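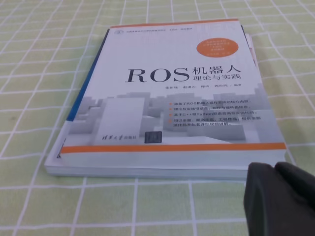 Textbook pile on the checkered tablecloth.

Diễm Lâm
Sold 4 textbooks in December. A few notes on what used ones go for, for anyone clearing a shelf before next term.

Campus buyback desk offered me $11 for the whole stack. I listed them myself on Hikero and got $85 after fees. Took nine days.

Search by ISBN, never by title. An older edition of my stats book sells for almost nothing – the current one still gets $30 or so. Same title, same authors.

Highlighting matters less than I expected. I wrote "yellow marker through chapter 6" in the listing and the buyer didn't ask for a discount. Water damage is different. Nobody wants it.

Ship media mail if the buyer can wait. Two heavy books in one padded mailer came out cheaper than one book sent priority.

If there's an access code, say whether it's been used. I got three messages asking before I edited the listing.

Chemistry is still up at $24. Will drop it if it's there when classes start.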